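Subject: Re: [members] Comments sought on draft position paper, household saving and the price index
List: Regional Economics Association, members' discussion list
Date: November 2019
From: Maëlle Charbonneau

Dear colleagues,

Thank you to those members who have sent comments on the draft position paper, both to the list and to me directly. I reply below to the message from our colleague at Myklebust, as it raises questions that several others have also put to me. I have left the quoted passages in their original order and have trimmed only the greeting.

> The draft relies on the savings ratio published in the regional accounts
> and treats its decline as evidence that households are spending out of
> wealth. I am not persuaded. The ratio is a residual. Any error in the
> estimate of income, or in the estimate of consumption, falls directly
> into it, and the two errors need not cancel.

The drafting group accepts this point in full. The ratio is obtained by subtraction, and a small revision to either of the larger totals can move it a good deal. When the income series was last revised, the savings ratio for the region rose by 2 percentage points without any household having changed its behavior. The draft ought to have said so on its first page, and the next version will.

We do not think the point disposes of the argument, however. The paper does not rest on the level of the ratio. It rests on the difference between two groups of households, namely those who own their homes outright and those who rent. Errors in the aggregate affect both groups, and there is no particular reason to expect that they would widen the gap between them. If you are aware of such a reason, the group would be glad to receive it in writing.

> On the survey: the Huris panel is cited as covering 1,666 households.
> My understanding is that this is the number recruited, not the number
> that completed every wave. Please clarify.

Your understanding is correct. The figure of 1,666 refers to households recruited at the first wave. Exactly 1,000 of these completed all the waves used in the paper, and the tables in the second section are calculated from those households alone. The text and the tables were prepared at different times, and the larger figure was carried over from the application to the data holder. Both numbers will appear in the revised version, with a short note on attrition.

Attrition in the panel was heavier among renters than among owners, and heavier among younger renters than among older ones. The weights supplied with the data correct for age and tenure, but they do not correct for changes in income between waves. A household that lost a wage earner and moved away is simply absent. It is reasonable to suppose that such households saved less than those who remained, and in that case our estimate of saving among renters is too high. The gap reported in the paper would then be an understatement. I mention the direction of the bias because two members have assumed that it runs the other way.

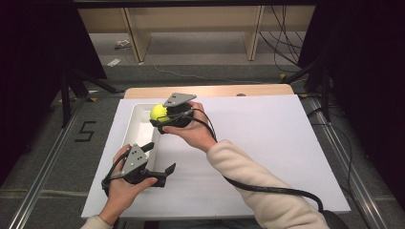 > The third section deflates everything by the general price index.
> Renters and owners do not buy the same basket. I would have thought
> this was elementary.

The group discussed this matter at length before the draft was circulated. There are three ways of proceeding, and each has its drawbacks.

The first is to use the general index for all households, as the draft does. It is published and familiar, and any reader can check the result. It also understates the rise in living costs for renters in years when rents rise faster than other prices.

The second is to build a separate index for each group from the expenditure shares in the panel. Akell did this in an unpublished note which was circulated to the list two years ago, and some of you will recall the correspondence that followed. The shares are measured with considerable error, particularly for items bought seldom, such as furniture and vehicles. An index built on them moves about from year to year for reasons unconnected with prices.

The third is to use the general index for everything except housing, and to treat rent separately. This is the course recommended in the Navovico review, and on reflection it is the course the group now prefers. I have run the calculation on a provisional basis. The gap between the two groups widens somewhat in the later years and is little changed in the earlier ones. The full table will be circulated with the revised draft, and I would ask members not to quote from the provisional results in the meantime.

As to owners, a difficulty remains. The general index includes an allowance for the services that owners receive from their own homes, valued at an estimated market rent. No money changes hands. When market rents rise, the owner's measured income and measured consumption rise by the same amount, and measured saving in currency is unaffected, but the ratio of saving to income falls. A reader who is not familiar with the accounts may take this to mean that owners have become less careful with their money. The revised draft will show the ratio both with and without the imputed amount.

> Finally, I question whether the association should be recommending
> anything at all about interest rates. Our members hold very different
> views on monetary policy and the paper reads as if the matter were
> closed.

On this last point I should like to separate what the paper says from what it has been taken to say. The fourth section observes that a change in the policy rate reaches indebted owners quickly, outright owners slowly, and renters mainly through the labor market and through rents. It then says that anyone forecasting consumption in the region should allow for the mix of tenures. It does not say that the rate should be higher or lower than it is. The sentence that has caused most concern – the one beginning "It follows that policy has been" – was retained from an earlier version in error and has been struck out.

Members will also recall the rule adopted when position papers were first introduced. A paper issued in the association's name may describe evidence and may set out the consequences of different courses of action. It may recommend a course of action only where a ballot of members has been held. No ballot is proposed here. If the revised draft still contains anything that reads as a recommendation on rates, I would be grateful to have the line number.

A few smaller matters have been raised by others, and I deal with them together.

The chart of saving by age uses five-year bands up to retirement and a single open band after it. It was suggested that the open band be divided. The numbers are too small to allow this, and the data holder's conditions prevent the release of any cell below its minimum size.

The term "permanent income" is used in the introduction in its ordinary textbook sense and in the third section to mean a household's average income over the waves of the panel. These are different things. The second will be renamed "average panel income" throughout.

One member asked whether windfalls, such as inheritances and severance payments, are counted as income. They are not, unless paid in installments. They appear as additions to wealth. A household that received a large severance payment and lived on it for a year will therefore show negative saving in that year, and there are 5 such households in the sample. Leaving them out makes no difference to any figure in the paper at the precision reported.

The timetable is as follows. Further comments should reach me before the end of this month. The revised draft will be sent to the list in December, together with the new table, and will remain open for a short period for corrections of fact only. Comments on style are welcome at any time but should be sent to me privately, as several members have asked that the list be kept for matters of substance.

Members who wish to examine the panel data for themselves must apply to the data holder individually. The group's own license does not permit us to pass the files on, even in part. The program used for the tables carries no such restriction, and I can supply it on request. It is not well commented, for which I am responsible.

Yours sincerely,

Maëlle Charbonneau
For the drafting group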